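Chapter 3
Storing Small Things in a Shared House

The house in Stetemside has one counter near the back door, and everything stops there first: the shopping, the tools from the garden, the food for the animals. In this chapter we learn how to give each group of things its own place. 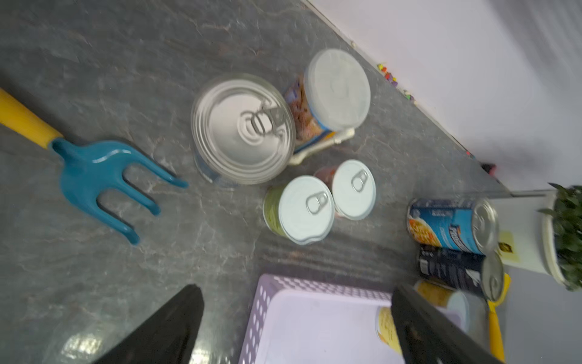 A good place begins with a question about use. Which things do we take in our hand together? Cans with a pull tab need no opener, so they may stand far from the kitchen drawer. A garden fork with curved tines, left flat beside the cans, belongs to another group and should go to the tool shelf.

Before you read section 2, make a list of the things on your own counter. Write next to each thing the room where you use it. Keep the list, you will need it again for the Kereama plan on page 55.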